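Questions we get at the Ratano community water testing desk, answered by Ekene Fashola, usually before coffee.

**Is it free?**
Yes, for tank and bore water. Pool owners pay $9 and may grumble.
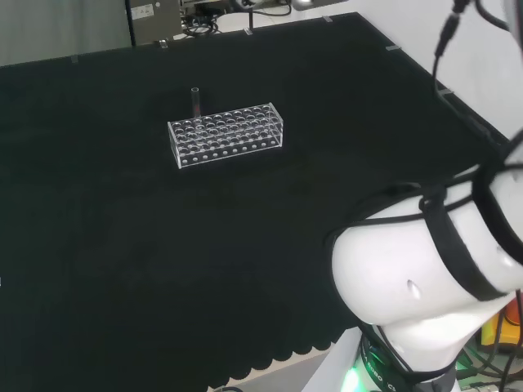
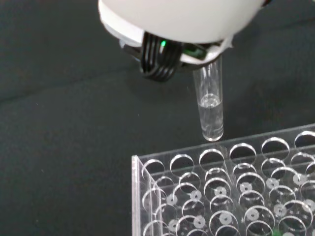
## Bringing your sample

**How much do you need?**
600 mL, in a clean bottle. A rinsed sauce bottle is a sauce bottle.

**My tank has a frog in it. Is that bad?**
Good for the frog. Tick box 8 on the form.

**When do I get results?**
Nine days, by email. Ringing the Gagnon Street office on day two has yet to speed up the colour chart.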